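Robot arm coming to our packing room, what happens to the people on the tables?
Posted in Small Warehouse & Fulfillment

Tracey Sedgwick

Hi all, longtime reader and first-time poster, so forgive me if I ramble. I run the packing room at Niraveo. We put together gift baskets and send them out to shops and offices, and in a good week we do 1,155 of them. There are 16 of us on the floor, most of whom have been here longer than I have.

The owners have signed up for a robot arm from Brouwer to set out the empty baskets before they get filled. It starts in January. I've been told no one is losing their job, and I believe it, but my crew is nervous and I'm the one they come to at break. What changed for your people when the arm came in? And is there anything you wish you'd asked for early, while the bosses were still in a good mood about it?

Boonsong Rojanasak

They always say no one is losing their job. Get it in writing. Also ask who cleans it.

Boonmee Nilsuwan

Tracey, I felt for you reading this, having been in your shoes a couple of years back at Tosum. We do housewares and a lot of woven storage, so your baskets are my baskets!

The first month was slower, and everybody hated it. I'd ask for your daily target to come down for that month, and ask now, before somebody upstairs puts the old number on the board out of habit. We didn't, and I had good people staying late to make up for a machine that was still being set up.

After that the work moved around more than it went away. Four of our packers learned to run the cell, which means loading it, clearing it when it stops and writing down what it stopped on. Two of them love it. One asked to go back to tying ribbon, and we let her, and please make sure yours can do the same without it counting against them. Push for the pay to go up with the training too. Ours did, but only after I'd made a nuisance of myself.

What surprised me most was how much the engineers needed the packers. Anyone who has handled baskets for years knows that a tight flat weave behaves one way and an open lattice another, and that a long narrow one wants to swing if you take it by one end.

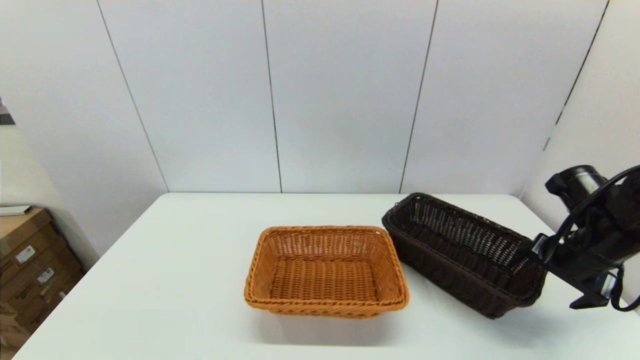 Kittipong Thaweesak on my crew spent a whole afternoon going over that with the fitter, and his notes ended up in the setup sheet. He still brings it up at lunch, bless him. So get your people in the room early, and on the clock.

The thing I didn't see coming was the quiet. Setting out used to be a two-person job and folks chatted across the table all morning. Whoever minds the cell now is by themselves, so we swap every couple of hours and moved the radio over there. Small thing, but the grumbling dropped off after that.

Good luck, and do come back and tell us how January goes.

Tracey Sedgwick

Thank you both, this is so helpful. I hadn't thought about the target at all and I'm asking this afternoon. Boonsong, cleaning is on my list too!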